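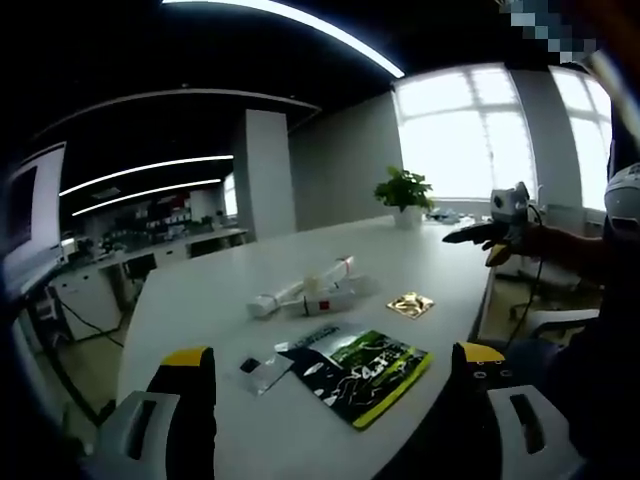
Unit 4. Clearing a Table: Can Machines Do It Yet?

Course handout, Introduction to Household Automation

A table with a booklet, a small clear bag and a foil packet on it takes a person very little thought to clear. For a two-fingered gripper each item is a separate problem. A booklet lying flat offers no easy edge to pinch. Glossy plastic and foil reflect light and are often misjudged by depth cameras.

Hand-held grippers allow people to record such chores directly. The Bromiro exercise set contains 398 recordings of table clearing, of which 47 involve thin, flat items. Students should review these first.

The Hondden trials, covered in Unit 5, report that trained arms handle rigid objects well and bags poorly. Unsupervised work in the home remains out of reach.

Reading: Boto workbook, chapter 3.

260 views | 12 shares

Comments (2)
Is the workbook chapter required for the lab section?
The flat items took our group the longest to label.

Related
Unit 3. Grasp Types
Unit 5. The Hondden Trials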